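Home Robotics Short Course, Merunton shared workshop
Notes for session 2: getting a simulated kitchen going before you bolt anything down

Hi all, and thanks for a very lively Thursday! A few of you asked for the bits I rattled through at the end, so I've typed up my scribbles (sorry, Samah, I know I talk faster than anyone can write).

We're all building the same little arm, and most of you want it working in a kitchen at home. Before it goes anywhere near your good crockery, I want you to spend a couple of evenings in the simulator. Crashing a pretend arm into a pretend microwave costs nothing. Crashing the real one cost me $186 and a very frosty dinner.

Start with the stock kitchen and look at it through the wrist view. Yes, it comes out sideways. Leave it like that for now! Everybody's first instinct is to rotate the picture, and then the arm goes left when you meant up and you lose an hour. Fix the camera mount angle in your config file first, then look again.

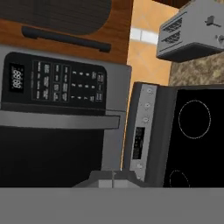
Fig. 1. Simulated kitchen, with the gripper at bottom centre and the microwave and cooktop either side.

Have a good look at the handles. The microwave has a wide silver bar and the cabinet has a long black one, and they're both nice friendly targets for a two-finger grip. The cooktop knobs are a different story, being small and round, so save those for later (Taner, I'm looking at you). Ignore the 88:88 on the microwave as well. It's no use as a timer.

One more thing on the arm itself. See how much of the bottom of the view it takes up? Anything behind that grey band is hidden from you, so back off and look again before you reach. Dorin moved his camera mount 38 mm forward on the printed bracket and was much happier with it, and Margareta has the file if you'd like a copy.

For next time:
Load the kitchen and get the wrist view up.
Close the gripper on the microwave handle and hold.
Save your log, even if it's a shocker.
Bring your bracket, plus the M3 screws from the Zalar kit.

Stela has the spare key if you want bench time before then.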